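Home Care Basics, Unit 4: The Bedroom, Part One
Course handout, read before the practical

Last unit was kitchens, and judging by the feedback slips plenty of you were glad to see the back of the oven racks. Bedrooms are gentler work. They're also where I see the most wasted steps, so this handout is mostly about order: what gets picked up first, where it goes, and when you're allowed to touch the bed.

My own rule is clothes, then linen, then surfaces, then floor. I learned it the slow way in my first job, a guesthouse in Feleck with steep stairs and one linen closet at the very bottom. Make the bed before you've dealt with the clothes and you'll end up making it twice (I did, every morning for weeks, before the owner took pity on me).

Clothes first, then. Walk in, stand still for a moment and look at the whole room. Then sort what's lying out into groups: wear again, wash, and ask. "Ask" is the group students forget. If you can't tell whether a shirt is clean, please don't sniff it in front of the client! Hang it over a chair and leave a note.

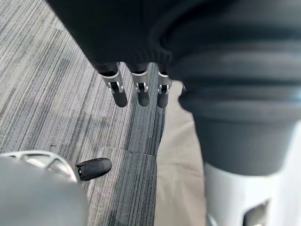 Dark knits deserve a word of their own. They pick up lint from everything, and a white duvet is the worst offender, so don't fold a black sweater on the bed unless you enjoy the lint roller. Fold on a table or against your chest. And lay knits flat or fold them over a bar - a thin hanger will give you those little shoulder bumps that no amount of steaming quite takes out.

The other thing is pockets. Check them all, every time, even on things going straight back in the closet. The Urbańczyk textbook has a decent chapter on stains, and you'd be amazed how many of them begin with a pen.

Now the bed, or really what's on top of it. 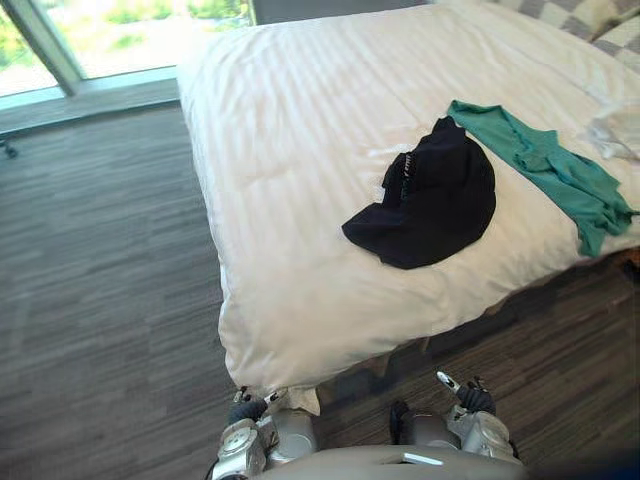
Notes by Qianru Cheng, Household Skills, December term

A black cap and a teal shirt on a white duvet is a very ordinary place to start. The cap goes first, picked up by the brim and put on a hook or shelf with nothing stacked on it. Then lift the shirt from the shoulders, give it one good shake and decide which group it belongs to. Any crumpled white thing up near the pillows gets opened out before you decide anything, as towels and T-shirts look identical in a heap.

Once the bed is clear, pull the duvet right back and let it air while you do the surfaces. Then shake it from the foot end, square the corners and smooth from the middle out. If the cover has stripes, use them! Line one up with the side of the mattress and you'll see straight away if you're crooked. Checked pillowcases are good for this too.

For the practical, bring the Grement checklist and wear flat shoes. The linen set we use at the Lositz house is a 178, the heavier one, so work in pairs if your shoulders complain. Reading is chapter 4.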